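Automação e Robótica Industrial
Apontamentos da aula 5: regras de boa prática em células com dois manipuladores

1. Âmbito

Estes apontamentos tratam das regras a cumprir na preparação de uma tarefa de preensão e na partilha de um volume de trabalho por dois braços. A avaliação de riscos da célula é matéria da aula seguinte e só é referida quando condiciona a programação. As regras aplicam-se ao ensaio em simulação e à instalação física, salvo indicação em contrário.

O procedimento interno que serve de base à aula é o da célula Riis, revisão 302. A terminologia é a da folha de termos distribuída em junho.

2. Preensão de peças pequenas

2.1. A aproximação final faz-se segundo o eixo da ferramenta, a velocidade reduzida, a partir de um ponto de pré-preensão programado explicitamente.

2.2. As superfícies de contacto dos dedos devem ficar paralelas às faces da peça no momento do fecho. Um desvio angular provoca rotação da peça e invalida a posição registada.

2.3. As peças vizinhas entram no modelo de colisão, mesmo quando não fazem parte do ciclo. Numa mesa com cubos numerados e uma placa de madeira, cada objeto recebe um identificador próprio e um volume envolvente.

2.4. A leitura de um algarismo numa face não pode depender da orientação do cubo. O programa de visão é validado com a marca rodada.

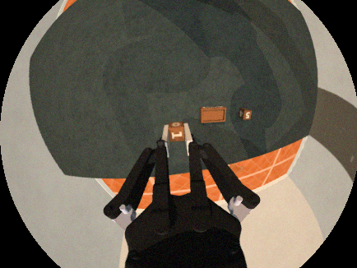
Quando se pode considerar confirmada a preensão?
Considera-se confirmada quando a abertura medida dos dedos corresponde à dimensão da peça, dentro da tolerância definida, e se mantém após uma elevação curta de verificação. O sinal de fim de fecho, isolado, não é aceite como confirmação.

2.5. Falhada a confirmação, o braço regressa ao ponto de pré-preensão. Admite-se uma única repetição automática; à segunda falha o ciclo para e pede intervenção do operador.

3. Volume partilhado

Define-se volume partilhado como a interseção dos espaços varridos pelos dois braços, incluindo ferramenta e peça transportada. O cálculo feito apenas com a flange é um erro frequente nos relatórios.

3.1. Em cada instante, um só braço detém a autorização de entrada. A autorização é pedida antes do movimento e libertada depois de confirmada a saída.

3.2. Os modelos geométricos da ferramenta são atualizados em ambos os controladores sempre que há troca de garra.

3.3. A perda de comunicação retira a autorização aos dois braços. O retomar do ciclo exige rearme manual.

3.4. Na biblioteca Wovix, a margem de separação do exercício é de 68 mm. O valor é didático e não substitui o cálculo previsto na avaliação de riscos.

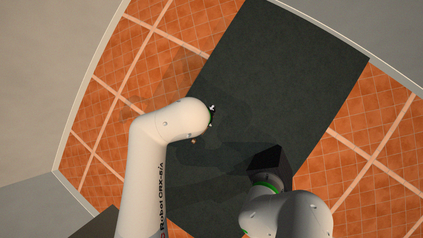 IDENTIFICAÇÃO E REGISTO

A designação do modelo inscrita no braço, por exemplo CRX-5iA, deve coincidir com a declarada no projeto e no ficheiro de cinemática. A inscrição não distingue duas unidades iguais; para esse efeito usa-se o identificador atribuído na célula.

Cada ensaio é registado com:
- identificador do braço e da ferramenta;
- versão do programa e do modelo de colisão;
- referencial da mesa utilizado;
- paragens ocorridas e respetiva causa.

Os ensaios em simulação são arquivados na pasta Flamgate, separados dos ensaios físicos. Um resultado simulado não dispensa a verificação a velocidade reduzida no equipamento real.

Trabalho para a próxima aula: redigir a sequência de pedido e libertação do volume partilhado para o posto Piltham, com indicação dos estados de erro. Entrega em PDF, máximo de 5 páginas.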